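**Web Platform Services: Developer Newsletter**
22 July 2020

### Changes to the shared front-end toolchain

The Web Platform Services group will move all internal projects to the new Kondotora build configuration before the December maintenance period. The change affects every team that publishes a browser application through the Mandell portal, including teams whose projects are currently in maintenance only.

Kondotora replaces the Plunderlow scripts, which were written for a time when most of our pages loaded a single bundled file. Under Plunderlow, a change to one shared module required a full rebuild of every page that used it. The portal now contains 3,204 modules, and a full rebuild on the common server has become a regular cause of delayed releases. Kondotora rebuilds only the modules that have changed and the pages that depend on them.

Joscha Lammers and Duyên Cù led the trial, in which 50 projects were converted. Most required no edits to application code. The projects that did need attention fell into two groups: those that mixed `require` and `import` in the same file, and those that relied on global variables set by an older version of the portal header.

### What project owners need to do

1. Confirm that the `engines` field in `package.json` names the supported Node release. Projects without this field will be rejected at the first build.
2. Remove any direct reference to the Plunderlow directory. A search for `plunderlow/` in the project root is usually sufficient, but please check deployment scripts as well.
3. Replace global lookups such as `window.portalUser` with the matching import from the header package.
4. Run `npm run check:build` and correct any errors reported. Warnings may be left for a later release.
5. Enter the project in the conversion register and select a preferred week.

Projects that use dynamic imports should be tested on a slow connection before they are entered in the register. The new configuration splits files more finely than the old one, and a page that requests many small pieces at once may display its loading message for longer than users expect. Eifion Lewis has prepared a short guide to grouping modules, available on the documentation site under "Build and Release."

### Bundle size limits

A limit of 200 kilobytes, compressed, will apply to the first script loaded by any public page. Internal pages will have a limit of 900 kilobytes. Builds that exceed the limit will complete with a warning until December, after which they will fail. Teams that cannot meet the limit may request an extension in writing from Diệp Hồ, stating which dependency is responsible and when it is expected to be replaced or removed.

Date and time libraries were the most common source of excess size in the trial. In several cases a project had included two of them, one directly and one through a calendar component. The command `npm ls` will show where each copy comes from.

### Browser support

The list of supported browsers is unchanged. Code will continue to be compiled for the current and previous major versions of each. Optional chaining and nullish coalescing may now be used in source files without a separate plug-in. Decorators remain unsupported, and projects that use them should retain their present compiler settings until further notice.

### Questions and office hours

Tài Đoàn will hold online office hours on the Lò channel throughout the conversion period. Please post the project name and the full build log in advance. Requests concerning access rights or lost credentials should go to the service desk as usual.

The next issue will cover changes to the test runner and the retirement of the old package mirror. 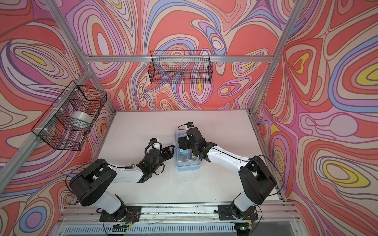
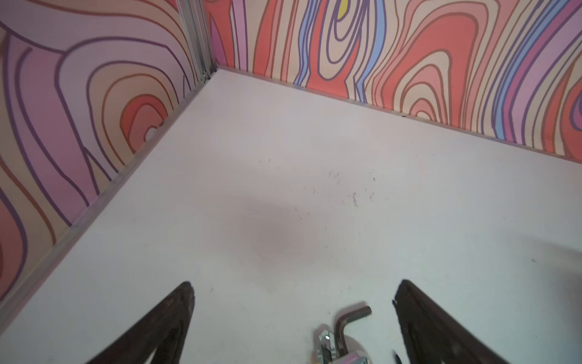
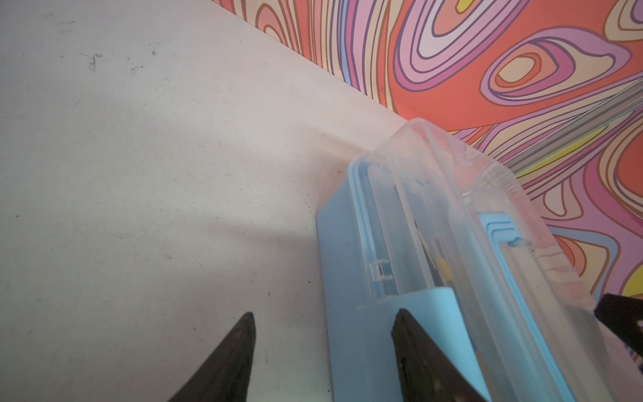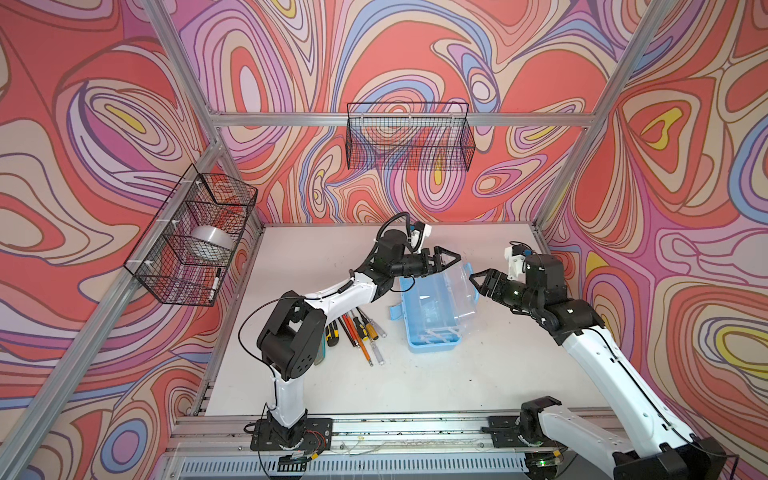 *Views of the robot arm workspace and its patterned walls.*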